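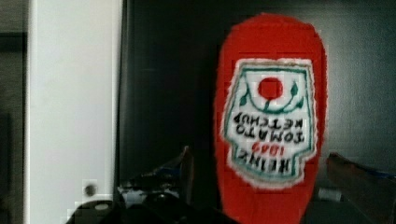 The play food table
April 29, 2024

I've been promising this page since January, so thank you for being patient with me! A few of you wrote after my play kitchen post asking what we keep out for pretend cooking, and the short version is a white table, a heap of dishes and toy food, and one soft red ketchup bottle that I love more than any grown adult should.

The fuzzy ketchup

It's a Heinz one, with the keystone label and a little 1869 on it, and it spends a lot of its life standing on its head (same as the one in our fridge, so fair enough). My friend Margus Rätsep wanted to trade me a whole box of wooden vegetables for it and I said no before he'd finished asking.
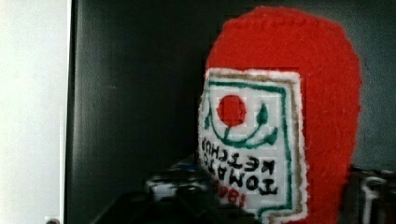 The red gets a bit fuzzier every year and I've stopped fighting it. A lint roller once in a while, a dab of cold water if something sticky gets on the label - that's all the care it gets. I'd never put it through the washer. Oh, and I love the green vine curling under the tomato, such a nice touch on a toy.

Everything out at once

Lunch is being served, apparently. There's the big oval plate in a pale lavender gray, a half-peeled banana, the ketchup lying down for once, and the mint green mug and basket that I always want to keep together. I picked up most of our dishes at a swap in Cedetska for 12 dollars and I'm still pleased with myself. 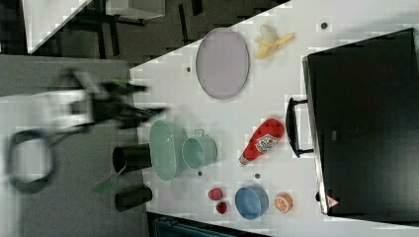 The green colander

My favorite for sorting! Pale green, oval, little holes all through the middle, and great for "rinsing" pretend fruit for a very long time. It has a round blue friend further down the table, and I'm forever calling that one the soup, whatever it's meant to be.

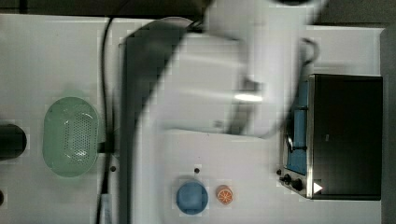

Next time

I'm working on the shelf where all of this lives, and I still owe you the felt sandwich pattern. If you have a good way to store cups, write and tell me, because mine roll everywhere.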